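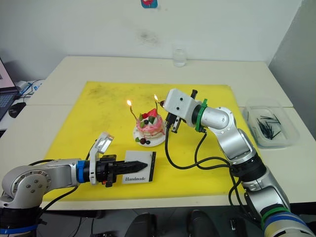
Pink icing and two candles.

Over Drodora with too much luggage

Posted in November by Widad Qaisi
11 comments

On Wednesday evening the forecast was still not decided. One website promised sun for the whole weekend, the other one gave snow above the tree line and strong wind from the west. Tuva Strand wrote to me that when two forecasts disagree, she packs for the worse and hopes for the better. So I packed for the worse, and this explains why my rucksack was so heavy that I had to sit down on the floor to put it on.

The plan was to walk from the bus stop at Gresness up to the hut, sleep there, and cross the top of Drodora on the second day. The top is 639 metres. I know this is not a high mountain, and people who live near real mountains may smile, but the path begins almost at the sea, so all of those metres you must walk yourself. I had tried it once before, in summer, and turned back because of fog.

We were 3 people: Tuva, Ctibor Michalík and me. Ctibor had the map and I had the stove. Tuva had the tent, which we carried in case the hut was full. It is a long discussion every time if we should carry it or not. My opinion is that in November it is a safety thing and that there should be no discussion.

The first part of the path goes through a pine forest and it was very wet. There had been rain for most of the week and the small streams had come over the path in many places. Somebody has put planks there, but the planks are old and have moss on them, and I found them more dangerous than the mud. I walked beside them where it was possible. Ctibor walked on them, quite fast, and fell only once. He landed on his rucksack like a beetle and we had to pull him up by his hands.

My new jacket is a Vestidix, bought in the autumn sale. I promised in my last post to write what I think about it. In the forest I was too warm and I had to open the zips under the arms already after the first hill. In the wind, higher up, it was very good. The hood is big enough for a hat but the cord on the left side hits me in the face when it blows, and I have now tied a knot in it. The pockets are placed so high that the hip belt does not cover them, and I wish all jackets were made so. I am satisfied, but I would not have paid the full price.

After the forest the ground opens and you walk on grass and stones with the fjord behind you. It is here that many people go wrong. The marked path turns to the right at a large cairn, and a very clear sheep path continues straight on. The sheep path looks better than the real one. We followed it until Ctibor stopped and turned the map around several times, and then we had to walk back. I don't blame him, for I was in front and I didn't look at the map at all.
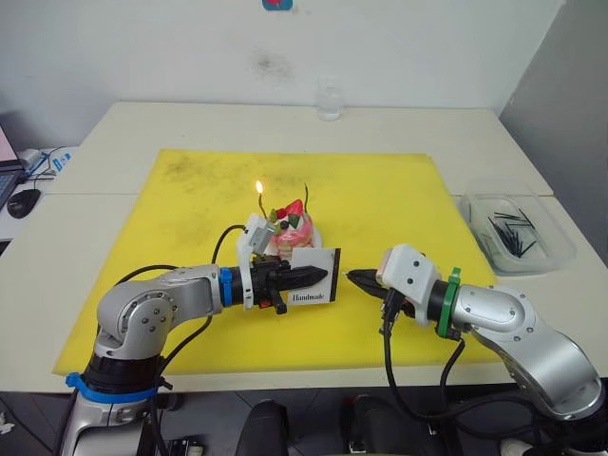

We arrived at the hut a little before dark. It was not full. There was only one other person, Ilídio Aguiar, who had walked from the other side and had already made a fire, and for this I will be thankful a long time. He had dried his socks on a string over the stove and he moved them politely to make place for ours. He told us that the ridge was free of ice but that the wind had been so strong in the middle of the day that he had gone on his hands and knees over one short piece. We were a bit more quiet after that.

For dinner I had brought dried noodle soup from Sombatkul, the one with lime. I have eaten it on many trips and it is still the only packet soup that I look forward to. The instruction says to let it stand for some minutes, but in cold air it needs double as long, with the lid on and a hat around the pot. Tuva adds peanuts. I was against it, and now I also add peanuts.

The night was noisy. The hut has a loose metal plate on the roof, and each time the wind took it I woke up and thought that somebody was coming in. I have slept better in tents. But I was dry, and in the morning, when I opened the door, all the clouds were gone and the fjord was completely flat and dark blue. Ilídio had left before us. He had swept the floor and filled the wood box, so we had nothing to do except to cut a little more wood for the next ones.

We started slowly. My knees don't like the first half hour in the morning, and I use poles now, after many years of saying that I would never use poles. The path up from the hut is steep but simple to follow. There are red marks on the stones, and where the snow had covered them there were Ilídio's footprints from the day before, going down while we were going up.

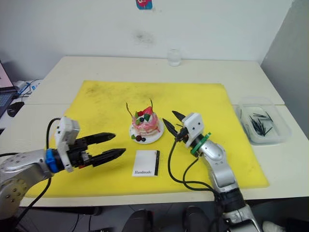
The snow was thin, not more than would cover the shoe, and under it the grass was frozen and gave good hold. On the ridge we put on all the clothes we had. There was wind but nobody had to crawl. At the short piece he had told us about, where the rock falls away on the left side, we went one by one and kept the poles in one hand. I did not enjoy it, and I also did not look down.

At the top there is a cairn and a metal box with a book in it. The pen was frozen. Ctibor held it under his arm for a while and then it could write a little, so our names are there, but very pale. We stayed only long enough for tea. From the top you see the islands in the west and, in the other direction, the long valley with the road in it. Tuva knew the names of nearly all the summits. I repeated them after her and forgot them at once.

The way down took longer than I had thought. The south side is in the sun and the path was soft, and with the heavy rucksack I slipped many times. If I go again I will leave the second gas canister at home, and also the book, which I did not open. I will keep the thick mittens. I used them only on the ridge, but there I would have been unhappy without them.

Jonatan Viklund asked under the last post if this walk is possible with a dog. I think yes to the hut, if the dog is used to wet planks. Over the top I would say no in winter, and in summer you must think about the sheep.

The bus back goes in the afternoon and we had to run the last part of the road with everything jumping on our backs. The driver saw us and waited.

Shared 2 times

Recent posts
Do I need winter boots for low hills?
Turned back in fog at Gresness
Repairing a tent pole at the kitchen table
Walking poles, a change of opinion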